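Inicio > Comedia > Reseñas > Equipo para monologuistas

Griltard, el micrófono inalámbrico que me he llevado de gira: reseña después de una temporada

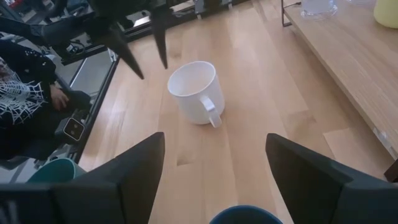
Última modificación: diciembre de 2024

Llevo ya unos cuantos años haciendo monólogos en bares, teatrillos, casas de cultura y alguna boda (dos, y en la segunda me pagaron en jamón), y si algo he aprendido es que el sonido del local siempre es una lotería. Hay sitios donde te dan un micro estupendo y otros donde te dan uno con la rejilla abollada que sabe a vermut del cómico anterior. Así que en primavera me lié la manta a la cabeza y me compré el Griltard, el kit de mano con receptor, que me costó 699 euros. Lo digo ya para que nadie se caiga de la silla a mitad del texto.

Sí, es mucho dinero. Con eso me pagaba el alquiler de la sala donde grabé mi primer especial y me sobraba para las cervezas. Pero me lo recomendó Margus Lill, que lleva toda la vida en esto y que me ha visto pelearme con más cables que público he tenido, y le hice caso.

En la caja vienen el micro, el receptor, dos antenas, una fuente de alimentación, una pinza y un estuche rígido que es casi lo que más me gusta de todo. El estuche ha viajado en maletero de autobús, debajo de mis pies en un tren y encima de una nevera en un camerino que era también el almacén. Tiene un par de rayones y las bisagras siguen como el primer día. Dentro hay un hueco que no sé para qué es y donde yo meto la libreta de los chistes nuevos, que cabe justa si le quitas las tapas.

Vamos al sonido. Yo hablo muy bajo cuando empiezo y grito mucho cuando acabo, que es lo peor que le puedes hacer a un técnico. Con el Griltard lo bajo se oye. Tengo un trozo de unos minutos sobre mi padre intentando devolver una batidora sin tíquet que va casi todo en susurros, y en sala grande antes lo perdía: la gente de atrás se reía tarde o no se reía. Con este micro he podido hacerlo en el auditorio de Flaltesgate, con 200 butacas, y me llegaban las risas del fondo a la vez que las de delante. Para mí eso ya vale media compra.

Los gritos los aguanta regular. Si te lo pegas a la boca y chillas, satura, y el sonido se queda como metido en una lata. La solución es apartarlo un palmo, cosa que cualquier cómico con un poco de escuela ya hace y que yo me acuerdo de hacer la mitad de las veces. Tiene un ajuste de ganancia en el propio micro, debajo de la tapa de las pilas, y bajándolo un punto mejora bastante. Lo malo es que para tocarlo hay que desenroscar, y si te das cuenta en plena actuación ya no hay nada que hacer.

El peso me costó. Es más pesado que los de cable de toda la vida y las primeras noches acabé con el antebrazo cargado, sobre todo en bolos largos. Živko Dimitriou, con quien comparto cartel los veranos, lo cogió en una prueba de sonido y me dijo que aquello parecía una mancuerna. Luego me lo pidió prestado para su pase, claro. A él le gustó cómo le recoge las eses, que tiene unas eses muy suyas, y la semana siguiente me preguntó si se lo vendía.

Una cosa que me encanta: apenas suena cuando lo mueves en la mano. Yo soy de cambiármelo de lado, de señalar con él, de dejarlo en el taburete y volver a cogerlo, y con otros micros cada gesto de esos era un golpe en los altavoces. También he probado a meterlo en el pie y sacarlo a toda prisa (hay un chiste que lo pide) y entra y sale bien de la pinza, aunque la pinza que traen es de plástico flojillo y yo la cambié por una vieja que tenía por casa.

¿Cortes de señal? He tenido tres en toda la temporada. Dos fueron en la misma sala, el Arruda, que está encima de un gimnasio y donde no funciona bien ni el datáfono, así que se los perdono. El tercero me pilló justo antes de un remate y tuve que repetirlo a pelo, a voz en grito, y se rieron más que nunca. No sé si eso cuenta a favor o en contra del aparato. El receptor busca solo una frecuencia libre si dejas pulsado el botón de delante, tarda un ratito, y desde que lo hago en todas las pruebas de sonido no me ha vuelto a pasar.

Las pilas son otro cantar. Lleva dos de las normales, que yo prefiero porque se compran en cualquier gasolinera, pero come pilas que da gusto. Con unas nuevas hago dos noches tranquilo y la tercera ya voy mirando la lucecita. El indicador es un piloto que pasa de verde a rojo sin avisar, sin intermedios - de «todo bien» a «despídete». Me habría gustado algo más fino por este precio. Ahora uso recargables y llevo siempre un juego en el bolsillo de la chaqueta, que además me sirve de amuleto.

Y el botón de encendido... a ver. Está en la parte de abajo, justo donde yo apoyo el meñique. En los primeros bolos lo apagué sin querer, y no hay cosa más triste que mover la boca delante de gente que te mira con pena. Existe un bloqueo (página 20 del manual, en letra diminuta): pulsas dos veces seguidas y ya no se apaga hasta que repites. Debería venir activado de fábrica. Si te lo compras, haz eso antes que nada!

Al servicio técnico les escribí una vez por un ruidito en el receptor. Tardaron más de lo que me hubiera gustado en contestar, pero la chica que me atendió fue un encanto y el problema era la fuente, que me cambiaron sin poner pegas. El ruidito desapareció y hasta hoy.

¿Lo recomiendo? Si haces micro abierto una vez al mes, ni se te ocurra, guárdate el dinero y gástatelo en ir a ver a otros cómicos. Si ya estás girando y te toca cada noche un equipo distinto, te lo recomiendo con ganas, porque poder salir sabiendo cómo vas a sonar te quita unos nervios que no te imaginas. Para teatro con técnico propio no lo veo tan necesario, ahí suelen tener cosas mejores y además se ofenden un poco si apareces con lo tuyo.

De nota le pongo un ocho. Le quito un punto por el botón y otro entre las pilas y la pinza. En enero empiezo con el espectáculo nuevo, que tiene una parte cantada (perdón por adelantado), y ya iré añadiendo cosas a esta reseña según vea cómo se porta con la música. Si alguien lo ha usado con guitarra, que me deje un comentario, que ando con dudas de si me hace falta un segundo receptor o me apaño con este.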